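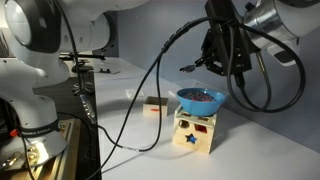 30/04/2024. I have had shape sorters on the brain all week, and it's my own fault for promising to write up the wooden toys for the Pendimitz toy library before September. There are 80 on the list and I've done 12. The sorter box is the one I keep going back to, a pale wooden cube with a blue star sitting in its star hole and red showing through the square one. I love that star! I had one like it as a kid and I always did the star last, because all those points have to line up and I had no patience (still don't). I wrote a whole page on it and then cut most of it - the Kumudia newsletter only wants 60 words per toy, which seems a bit mean.

Had soup for lunch, answered almost no emails, and lost my good pen again. 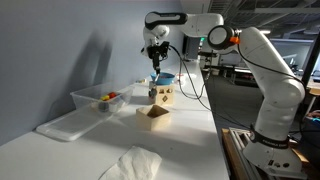
The afternoon went on the question of what to store everything in, and I went round in circles. Plattner has lovely lidded crates but they cost a fortune, and the Trirnance ones crack. I do like a clear plastic bin like the one over by the wall, and the open wooden box in front of the sorter is nice too, just right for reaching into. The blue bowl would be my pick for the loose pieces, if I'm choosing with my heart. Anyway, I've put down clear bins for now and will look at prices tomorrow. Bed, and then toy number 13.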